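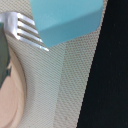

**Why does my flatware come out of the dishwasher with white spots on it?**

The spots are minerals left behind when hard water dries on the metal. They come off with diluted vinegar, and you can keep most of them from coming back by changing how you load, rinse and dry.

## What you need

- White vinegar, the plain kind sold for cooking
- A bowl or dishpan deep enough to cover the pieces
- Baking soda
- A soft sponge with no scouring side
- Two cotton or linen towels, clean and lint-free
- A toothpick or a soft toothbrush

These instructions are for stainless steel. Silver plate and sterling need a different method. If you can't tell what you have, look at the back of the handle. Stainless is usually marked "stainless" or "18/10," "18/8" or "18/0." Plated pieces often have a maker's name and a quality mark, and older ones show a yellowish or dull metal where the plating has worn through at the heel of a spoon. Set aside anything with a bone, wood or glued-on handle and wash it by hand.

## Removing the spots

1. Wash everything first in warm water with a little dish soap. Vinegar works on minerals and does very little to grease.
2. Mix one part vinegar with three parts warm water. For a place setting or two, 300 ml of vinegar is plenty.
3. Lay the pieces in the bowl so they are covered. Don't stack knives on top of each other, blade to blade.
4. Soak for five minutes. Heavy white film can have another five. Don't leave flatware in vinegar overnight, particularly knives. Knife blades are made from a harder steel that pits more easily than the steel in forks and spoons.
5. Rub each piece with the sponge, going lengthwise from the handle to the tip. Rubbing in circles leaves swirl marks on a mirror finish.
6. Run the toothbrush between the fork tines.
7. Rinse under hot running water until you can't smell vinegar.
8. Dry right away with the first towel, then go over each piece again with the second. The first towel gets damp quickly and starts leaving its own streaks.

## If the marks don't come off

**Rainbow or bluish color.** This is heat tint. It is harmless and usually wipes off with undiluted vinegar on a cloth. Rinse well after.

**Small brown dots.** These are rust, and in most cases the rust came from something else in the machine, such as a cheap peeler, a can lid or a rack with a chipped coating. Make a paste of baking soda and water, put it on the dots, wait ten minutes and rub it off lengthwise. If the dots come back in the same place, check the racks.

**Tiny holes you can feel with a fingernail.** This is pitting, and it's permanent. Salt is the usual cause. Flatware that sits for hours with salty food on it, or anything that gets dry dishwasher powder spilled on it while wet, can pit. You can go on using it.

**Gray streaks.** Metal rubbing on metal. Aluminum pans are the worst for this. Baking soda paste takes most of it off.

## Loading so it doesn't happen again

Mix forks and spoons in each section of the basket so they don't nest. Two spoons that nest will hold a film of water between them through the whole cycle. Forks and spoons go handle down, knives go blade down. Keep aluminum and silver out of that load.

Fill the rinse aid. I ran without it for years and thought it was a waste of money, but it makes more difference to spots than the brand of detergent does. If your machine has a salt compartment, fill that too and set the hardness level to match your water. Screw the salt cap on tightly and run a rinse cycle immediately, so that spilled salt doesn't sit on the steel.

Open the door when the cycle ends and let the steam out. Pull the basket and dry by hand if you have time – it takes a couple of minutes and does more than any product.

## My setup

I have two everyday patterns, Tullska and Lill. Tullska is the shiny one and shows every spot. Lill has a brushed finish and hides nearly everything, so it gets used more. The dishwasher is an old Drornow that has no salt compartment. I wash at the normal setting and skip the heated dry, which bakes minerals on.

A reader, Arūnas Petrauskas, wrote in January to ask about the Evosa polishing cream. I've used it on serving spoons and it works fine, but it leaves a residue that has to be washed off with soap before the spoon touches food. For plain water spots it's more than you need.

## Storing

Put flatware away completely dry. A drawer liner of felt or cork is fine as long as no damp pieces go on it, because it will hold the moisture against the metal. Don't keep rubber bands around sets you use only on holidays. Rubber marks steel and stains silver badly. Cotton tape or a folded napkin does the same job.

Sets that have been in a box for a year should be washed once before guests come, even if they look clean.

*Updated Aug 30, 2025: added the part about gray streaks.*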